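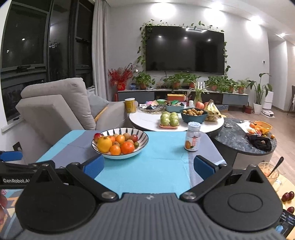 Tetsuya Katayama wants to talk about the bullpen before I've even got the recorder going. He's eating sunflower seeds out of a paper cup. It's 9:40 in the morning and he's already been at the park for two hours.

"Everybody asks me about the bats," he says. "Fine. Ask me about the bats. But we lost 14 games after the sixth inning last year. I watched every one of them from that step right there."

He's in his second year managing Marchuk, the smallest club in the league by payroll and, until last season, the easiest three wins on anybody's schedule. They finished with 43 wins. Best in nine years. Still missed the playoffs by a game and a half, which he brings up twice without me asking.

So, the bullpen. The big change is there is no closer. Not a committee, he hates that word. Just whoever fits the hitters coming up. The lefty they picked up from Endico, Prallivico's old long man, a couple of kids.

"I told them in spring, you might pitch the fifth, you might pitch the ninth. Don't look at the scoreboard, look at the phone. Two of them loved it. One of them, he came to my office and he was pretty hot about it. He wanted the saves. I get it, saves get you paid."

Did he stay hot?

"He's got the lowest ERA on the team. Ask him."

I did, later, in the tunnel. He said it was "fine" and kept walking.

Katayama caught for eleven seasons, none of them in the majors, and you can hear it when he talks. Everything comes back to pitch counts and feet. How a guy's front foot lands when he's tired. He says he can tell from the dugout by the 25th pitch whether a reliever has anything left, and that he's pulled guys with a clean inning going becuase of it. The fans here let him know how they feel about that. Loudly, and with the dugout about eight feet from the front row.

"There's one guy, every night, section behind us. 'Leave him in, Tets!' Every night. Even when I leave him in."

We get to the bats eventually. Last year's team hit .303 with nobody on and then fell apart with runners in scoring position, and he's tired of hearing theories. He doesn't think it's nerves. He thinks they swung at the first pitch too much.

"You get a guy on second, the pitcher's not going to throw you a cookie. He's going to throw something ugly and hope. And we helped him. All year we helped him."

The fix so far is batting practice with a runner on second for every single round — no exceptions, including the veterans, who grumbled about it through most of April. Results are mixed. They scored nine on Tova in the home opener and then got shut out two nights in a row by the same team.

I ask about the catcher, who is 32 and has started nearly every game behind the plate. Isn't that a lot?

Long pause. More seeds.

"It's a lot. He tells me he's good. I used to tell my manager I was good too, and I couldn't get out of the car some nights." He says the backup will get more starts in June, day games after night games for sure, and maybe the whole getaway series at Endico. "He won't like it. I'll be the bad guy for a week."

There's been some talk about his contract, which is up after this season. He waves it off. The owners haven't called, he hasn't called them. His wife asks more than the reporters do, he says.

What about the trade rumors, the shortstop going to Prallivico for pitching?

"I read that one. I read it same place you did." He laughs, then stops. "I don't want to lose that kid. Put that in. You can find me another arm, I'll make it work, but you can't find me another guy who goes in the hole like that and gets it there on one hop."

By now there are players stretching along the left field line and a coach is yelling at him about the lineup card, wich he hasn't turned in. He gets up, brushes the shells off his pants, and hands me the cup like I work there.

First pitch against Tova is at 1:05. He still hadn't decided who was batting second.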